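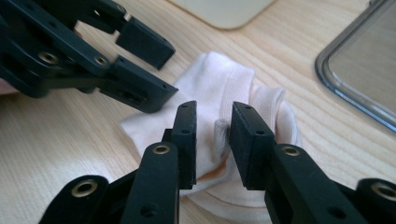
Why not just swap the whole finger when it gets sloppy, Anahera Pomare asked when I ran through this at Huaranga in March. You've got spares in the drawer and it takes five minutes.

Start with her question. Fair question, and for the first couple of months we did exactly that. The trouble was that a new finger next to an old one doesn't close the same way. The two pads meet off centre, the operator compensates with the wrist, and the recordings from before and after the swap don't match. So now we service the pair as a pair, and the talk is mostly about how.

Housekeeping: talk for the Humden maintenance day, May 22, 2019. Fletcher Ashby is on the laptop. Questions at the end, except about wiring, which people should ask as we get there.

What we run. One table, two hand-held grippers, one operator holding both. Small household handling: socks, cloths, things that fold and bunch up. At Ultanholm we call the whole station the bench, so if I say bench I mean table, grippers, cables and the bit of floor under it.

Numbers, say them once and move on. 3219 recordings off this bench when I wrote these notes. Service on the fingers every 600 recordings. Pads replaced at some 2000, sooner if they fail the paper test.

The fingers

Everything in the finger is a jointed linkage, and every joint is a place where play can start. Play at the lower pivots matters more than play at the upper ones. A little slop down near the body turns into a lot at the pad.

Check by hand first. Power off, hold the body, push the pad sideways with your thumb. Do the left finger, then the right, then the other gripper. You're comparing them with each other. If one moves and the rest don't, that's your pivot. If they all move a bit, write it on the card and carry on.

Don't oil the pivots. (Pause for this, somebody always has.) We put a light machine oil on one pair in the first winter. It picked up lint off the socks and within a fortnight we had grey paste in every joint. Dry brush, then a dry cloth, and leave it at that.

Lint is most of the job. Go around the eyelets and in between the stacked plates with a soft brush. A pipe cleaner fits through where the brush won't. No compressed air at the bench, please – it pushes the fluff further in and puts the rest on the carpet.

The pads

Pads wear at the tip before they wear anywhere else. With thin fabric the operator is pinching with the last few millimetres, over and over.

Paper test: strip of ordinary printer paper between the pads, close lightly, pull. It should drag evenly. If it slides out on one side, the pads aren't meeting flat. Take the screws back a half turn, close the gripper on a straight edge, nip the screws up with it still closed. Test again.

If it still slides after two goes, change both pads. Never one.

Clean them with a damp cloth and let them dry fully before the next run. We had a visitor from Brarance who cleaned his with solvent and got a lovely result for a day, then the surface went shiny and wouldn't hold a cloth at all.
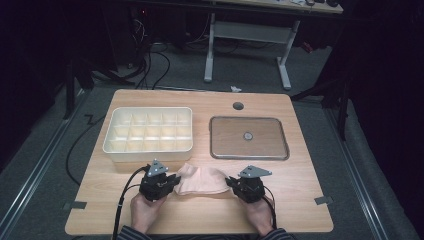

Next is the plates on top, which get less attention than the fingers and cause more lost days. The plate has to sit where it sat last time. If it gets knocked, every recording after the knock has the gripper pointing somewhere it wasn't, and you won't spot it by looking at the fingers.

So, at the start of each session: wiggle each plate. If it moves at all, stop, tighten, recalibrate. No "it only moved a bit". Recalibration is eight minutes if the jig is on the shelf where it belongs. Wipe the faces with a dry lens cloth and keep your fingerprints off them. Pick the gripper up by the handle. People new to the bench go for the plate every time, it looks like a carrying point.

Cables

Both grippers are on cables and the cables are the part most likely to fail without telling you. Ours run from the handle down past the wrist. That means they bend every time the operator does.

Leave slack at the wrist. If the cable goes tight when the gripper reaches the far side of the table, the operator will start avoiding the far side without noticing, and you'll find it in the data weeks later. Ask them to reach all four corners before the first run and watch the cable while they do it.

Bend check at the strain relief once a month. Flex it gently with the live readout on the screen. Any dropout, the cable goes in the bin. We used to re-terminate them. It isn't worth the evening.

Any cable on the floor gets kept clear of the rails and clear of where the operator's feet go. Tripped on one myself.

The table

Tabletop gets a dry wipe and nothing else. Polish comes off on the fabric and the fabric takes it to the pads.

We mark position with grey tape. Replace the tape when the edges lift, one piece at a time, so you never lose both marks together. I've seen someone peel the lot off on a Friday tidy-up and it cost us a morning getting the table back where it had been.

Trays and containers that go out for a task get a check for sharp edges. A burr on a rim will snag a sock, and the operator will pull against it, and you're back to loose pivots.

(Fletcher: put the service card up here. Leave it up.)

Service card, read out if the back row can't see it:

Every session – plates, paper test, corner reach, wipe the table.
Monthly – cable flex, screws on the pads.
Every 600 – fingers off, brush out, check all pivots, refit as a pair, recalibrate.

Write the recording number on the card along with the date. Dates are no good to us on their own, as some weeks the bench runs flat out and some weeks it sits under a sheet.

If there's time: the spare pair. Ours lives in a closed box with its own card, and it gets the same session check once a month even if it hasn't been touched. The first time we needed it in a hurry the pads had gone hard.

Questions. Anahera will probably ask about the springs. I don't have enough hours on the new ones yet to give her a figure, and the old ones are in a bag at the front if anyone wants to look at them after.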